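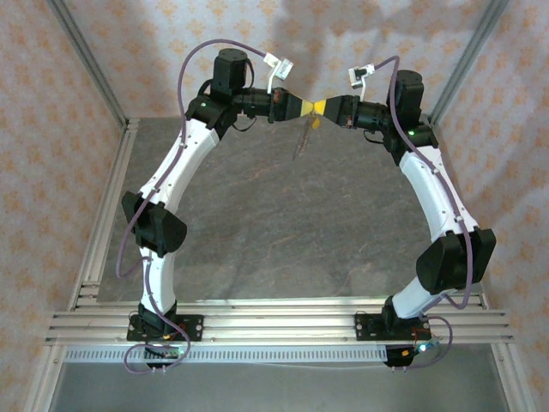
Según un lector del boletín de Fliltis, medir la compra programática solo por coste por mil impresiones lleva a pagar inventario que ningún usuario llega a ver, y los equipos de compra deberían incluir a alguien capaz de auditar los registros de puja. El puesto que se describe a continuación responde a esa función.

Lerkunon, agencia de compra de medios digitales
Vacante: técnico/a de calidad de inventario programático
Referencia: 106
Publicación: octubre de 2026

Funciones
Auditoría de registros de puja y de entrega en campañas de display y vídeo.
Mantenimiento de listas de inclusión y exclusión de dominios y aplicaciones.
Conciliación de impresiones entre el servidor de anuncios y la plataforma Dustia. Toda desviación superior al 5 % se documenta y se notifica al soporte.
Informe mensual de visibilidad y tráfico no válido para la cuenta Mets.

Requisitos
Experiencia mínima de cinco años en operaciones publicitarias o analítica de medios.
SQL avanzado y manejo de Python para tratamiento de datos.
Conocimiento de OpenRTB, ads.txt y sellers.json.
Inglés técnico leído.

Se valorará
Experiencia en acuerdos privados y compra garantizada.
Conocimientos de medición sin cookies de terceros.

Condiciones
Contrato indefinido a jornada completa, con período de prueba según convenio. Modalidad híbrida. Complemento de 1000 euros brutos anuales para formación.

Proceso de selección
Entrevista telefónica, prueba práctica sobre un extracto anonimizado de registros y entrevista con el equipo. El plazo de entrega de la prueba es de siete días naturales desde su envío. Las candidaturas recibidas en septiembre para esta misma referencia siguen activas y no es necesario volver a presentarlas.

Envío de currículum en PDF mediante el formulario de empleo de Lerkunon, indicando la referencia en el asunto.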